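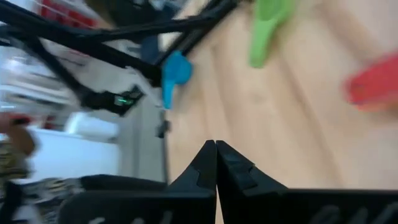 Seis meses con la pinza

Me pedisteis en el último boletín que contara cómo va lo del brazo en el taller de Wimell, y voy con retraso, lo sé (¡perdón a las que escribisteis dos veces!). Empezamos en enero, con más nervios que ganas, y hoy ya casi discutimos por quién le prepara la mesa.

Para quien no lo haya visto de cerca: son dos dedos negros, con unas muescas pequeñas por dentro, que recogen cosas y las dejan en su sitio. En nuestro caso, las piezas que vuelven de los lotes de préstamo. Cada semana nos llegan 900 desde Hitville, y antes las clasificábamos a mano entre 4 personas, de pie y con la espalda pidiendo clemencia. Ahora el brazo se queda con lo repetitivo y nosotras con lo que exige criterio: mirar si algo está gastado, decidir si se repara, hablar con el cliente.

¿Que si hay pegas? Unas cuantas. Las piezas blandas las agarra regular, y los primeros días iba yo detrás de él recogiendo lo que se le caía. Además, el turno de tarde se ha quedado más callado, y eso lo echo de menos, porque clasificando se charlaba muchísimo. También costó que nos aseguraran por escrito que no sobraba nadie, y hasta que no llegó ese papel desde Elluvcombe yo no dormí tranquila.

La formación son 80 minutos y la damos entre compañeras. Si os apetece probar, apuntaos en la hoja de la entrada, que todavía quedan huecos.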